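Barrett had promised the Flolstead workshop a robot that could make breakfast by January. By late February it could find the jar.

"Which jar?" Raluca asked.

"A jar. We're calling that version two."

She had driven 333 miles to see it, with a bag of her mother's plum dumplings on the passenger seat, and she ate one now while he typed. The arm's name was Chiriac, after a landlord of his who had also taken a long time to reach for anything.
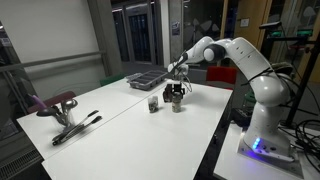 "Is it thinking?" she said.

"It's waiting for me to press enter."

"Are you going to?"

Barrett moved his coffee to the windowsill, then his laptop, then himself.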